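Robots at Work: Your Questions

I'm Carmela Lombardi, and I look after training in the Vurnstead office. You've been asking me plenty about the automation project, so I've put my answers in one place.

Is my job going away?
No one in our building is losing a job over this. Prudard has put that in writing through March, and I'll keep pushing for longer!

So what do I do all day now?
Some of us teach the machines. You carry a hand-held gripper with a camera on it and do ordinary chores, and the robot learns from the recordings. We have 366 of them so far. 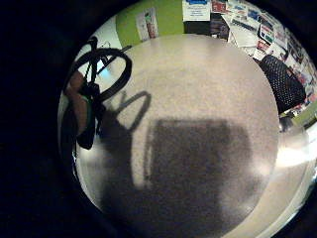
It's slower than you'd think, and your wrist will complain the first week (mine did). Keep the cable off your fingers if you can, and swap with someone after 64 minutes, even if you feel fine.

Do I get paid extra?
Yes, $149 a month while you're on the rota. Ask Benedetta Farina if it's missing from your pay slip.

Can I say no?
Sure. Plenty of people have, and they've stayed on their usual work.

Who sees the recordings?
Just our own team. If you said something rude on one, tell me and I'll delete it.

Last updated 28 July 2023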